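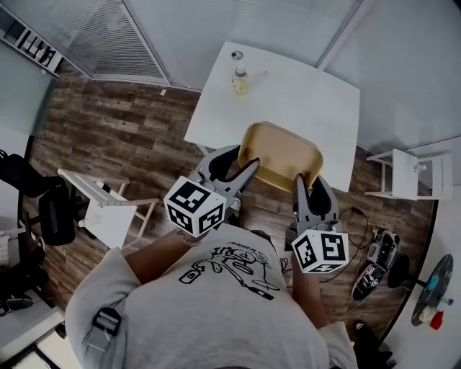 Please can you just put the bell time on the page, writes one reader, because I drove to Pivley last time for what the poster called a 7 o'clock start and the first match wasn't till gone half past. Fair. Times are below now, plus everything else we keep getting asked.

Search the site Enter keyword Go

May 25, 2018
By Flurier Wrestling front desk

What time does it start then?
Doors 6.00, bell 7.00. The 7.00 is the real one this time. The late start at Pivley was the ring turning up late, lorry stuck behind an accident.

Where is the June show?
Gedard Hall, the big room, not the studio upstairs. Entrance on the car park side. If you come to the front doors they'll send you round.

How many does it hold?
1,536 with the balcony open. Balcony only opens if the floor sells out. So no, can't book balcony seats in advance, please stop asking the box office.

Can I sit ringside?
100 ringside seats, first two rows on all four sides. Numbered. Everything behind that is unreserved, turn up early.
Ringside means wrestlers may land near you. Or on you. Stewards will tell you to move, so move. Drinks under the chair not on the barrier.

Age limits?
Under 16s with an adult. One adult can bring as many as they can keep an eye on. No under 5s ringside.
It's a family card, so no blood matches, no glass, no tacks. There will be chairs. Some swearing from the crowd, can't do much about that.

How many matches?
Six announced, plus the battle royal, which is 13 entrants this year. Over the top rope, both feet on the floor. One foot doesn't count!! We had three emails about this after the last one and the ref was right.

Is the Tsai Cup being defended?
Yes. Champion against the battle royal winner, same night, main event. If the champion can't make it the cup is vacant and the last two in the battle royal wrestle for it after the interval.

What's the difference between the cup and the Flurier title?
Cup has a 20 minute limit and can change hands on a count-out. Title can't, pinfall or submission only. Title isn't on the line in June.

The card changed, can I have a refund?
Not for one match changing. People get hurt, trains get cancelled. If the whole show is off then yes, full refund, back to the card you paid with. Allow a week or so.

Can I take photos?
Yes, phones fine. No flash when somebody is on the top rope. No filming whole matches, we sell the recording.

Meeting the wrestlers
Interval and after the main event, tables at the back by the merch. Signing is free if you've bought somthing, otherwise small charge, cash. Bad guys may be rude to your kids. It's the job, they're lovely.

Can I bring a sign?
Yes if it's card and you can hold it in one hand. No poles. Keep it down during the matches so the row behind can see.

I want to train, who do I ask?
Beginners class is Pivley, Tuesday evenings. You need to be 16, bring a signed medical form, knee pads, flat shoes with no black soles. First session is rolls and falls and more rolls. You wont be on a show for a good long while.

Parking?
Free after 6 at Gedard. Fills up quick. Overflow behind the swimming baths, gate gets locked at 11 so don't hang about.

Do you do food?
Hot dogs, chips, tea, bar upstairs. Card machine is temperamental, bring cash.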